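Bench Notes
2 min read
Print | E-mail

The Leemans arm on the Wuster line is back in service, and the vendor would like us to believe it will stay that way. Their fix for the missed tray pickups was a new calibration routine from Lekex. We ran it. The arm passed, then missed 9 of the next 112 pickups. 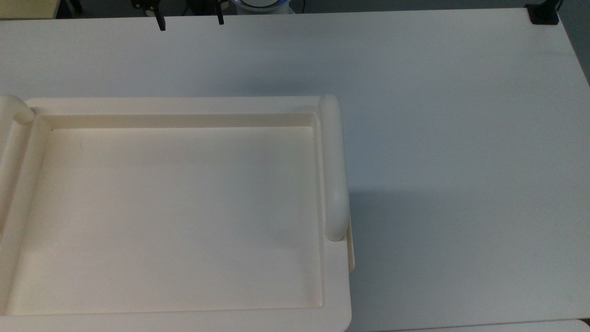
Calibration assumes the table stays where it was when you taught the positions, and I have doubts about ours. Before anyone pays for another service visit, check the mounting first. The tray handles stand well above the rim and are rounded along their length, so fingers that close a little off center can slide on the curve, and no software update changes that. Put a wrench on the table clamps, then reteach the pickup point with the fingers open over one handle, and repeat it at the other.

Wiretti's manual says to do this every 400 hours. I'd do it weekly until somebody shows me a log that says otherwise. We did it at 41 hours last time and the pickup point had already moved.

Finger pads are on order. The vendor says they will cure the slipping, as they said about the calibration. Keep writing down the misses, including the ones where the arm recovers by itself.

Print | E-mail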